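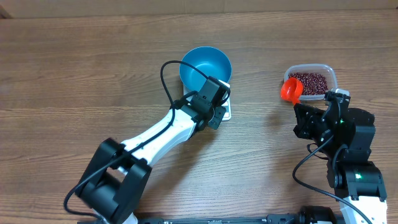
Two-arm weighing setup: blue bowl on the kitchen scale, red scoop in the right gripper, beans in the clear box.

Drutano Scoop-to-Weight

Demonstrations and a baseline policy for portioning dry beans by weight, recorded on a two-arm tabletop rig. We had a great time with this one, and the task is much harder than it looks!

Task
The right arm scoops beans and tips them into the bowl until the target weight is reached. The target for every episode is 60 grams.

Contents
3,849 training episodes
442 held-out episodes
joint positions and gripper state for both arms
fixed camera video
scale weight at each step (a separate log, so you don't have to read it off the video)

Baseline
Cozma predicts short chunks of actions from video, joint state and current weight. Adding the weight made a lovely difference: the policy started doing small top-up pours near the target, and we never scripted those.

Known issues
Beans that land on the scale platform still count toward the weight. The August episodes use a slower pour. Start with the Flillov loader, as the older Drarnance one drops the last step of each episode.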